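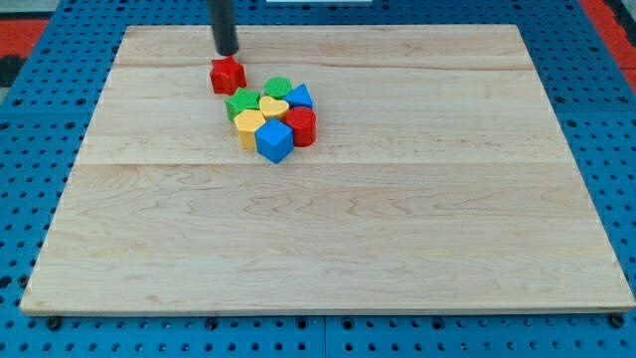 *Eight plastic blocks in four colors, two of each, on a wooden board.*

May 28, 2024

I have been reading up on platinum loss in fuel cell catalysts again, mostly to settle why two data sets from the same powder disagree. The powder is a carbon-supported platinum from Pranmont, bought in November and kept in a sealed jar. One half went through cycling on our older test stand, the other half on the Brunner stand. Same ink recipe, same loading, same voltage limits. The first batch lost 34 percent of its active surface area. The second lost 20 percent.

There are two usual ways for the particles to get bigger. In the first, small particles dissolve, and the platinum ions travel and settle on larger ones. In the second, whole particles slide over the carbon, touch, and merge. Both reduce surface area, and a single area measurement can't tell them apart. The size distribution helps a little. Dissolving and resettling is often said to leave a tail toward small sizes, and merging a tail toward large ones, but real samples show both and the shapes overlap.

I measured 353 particles from the first batch by hand in the microscope images, and only 164 from the second before the grid was damaged. The second count is too low to say much about the tails. The averages are probably fine. The first batch has a clear shoulder on the large side, with several particles that look like two stuck together at the neck. I would lean toward merging, with the caution that a flat image can make two overlapping particles look joined when they sit at different depths. Tilting the sample would sort out most of those cases. I didn't tilt it.

The other suspect is chloride. Even a small amount in the electrolyte makes platinum dissolve faster, and the reference electrode on the older stand has a plain glass frit that leaks. The Brunner stand uses a double junction. I ran a blank with fresh acid on each, and the first showed a slightly suppressed oxide region, which fits chloride but would also fit an organic residue left after cleaning.

If chloride were the whole story, I would expect more dissolving and less merging, and the images don't favor that. Carbon corrosion could explain the merging, though the upper limit was set low to avoid it. The Tretthorpe controller on the older stand has overshot before on fast steps, and I haven't put a scope on it yet.

Next run: swap the reference electrodes between stands, leave everything else alone, and log the voltage at the cell.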